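Ludiren opens its chore trials to shopkeepers and householders

Can a machine wipe down a counter, fold a tea towel or put tins back on the right shelf? Ludiren has spent the past year finding out, and in October it will publish the full results of its trials, including every attempt that went wrong.

The trials cover 145 everyday jobs, 70 of them from the home and the rest from small shops and workrooms. Each job was suggested by someone who does it for a living or does it at home every day, and each was tried 50 times before a result was written down.

"We're thrilled with how far this has come," said Hamish Baird, who leads the trials. "Two years ago I would have been happy to see a mug go into a cupboard. Now we argue over whether it went in with the handle facing the right way, and that's a wonderful argument to be having!"

The short answer to the question of whether robots can do the chores is: a few of them, slowly, and with someone nearby. Stacking, sorting and carrying have gone best. Wiping has improved a great deal since the spring, although corners are still missed. Bedding remains very hard, and the team has yet to record a fitted sheet it would be willing to sleep on.

Shop-floor work has brought its own surprises. Facing up a shelf of boxes went well from the first week, while peeling a price label off cleanly defeated both of the arms used in the trials. Partner firm Pichon, which supplied the shelving and stock, has asked for the label job to stay on the list until it is solved.

Much of the difficulty lies in close work. An arm may find its way across a room with ease and then struggle over the last few centimetres, when whatever it is reaching for fills its view and there is very little left to steer by.

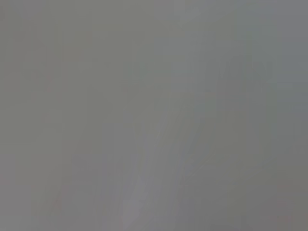 A close view from the small camera at the robot's wrist. Photo: Ludiren

Myroslav Bilyk, who looks after the cameras and touch sensors, said close-up views had become his favourite part of the project.

"People send me the lovely wide shots, and I ask for the blurry grey ones," he said. "A person cleaning a worktop hardly looks at it from that near. They feel their way. We want the arm to learn some of that feel, and we're getting there."

The next round will add jobs put forward by the public, with laundry and washing-up already the most requested. Suggestions are welcome from anyone, and no technical knowledge is needed. Please say what the job is, how long it takes you and what a good result looks like.

Media enquiries: Malachy Mac Mathúna, press office, Ludiren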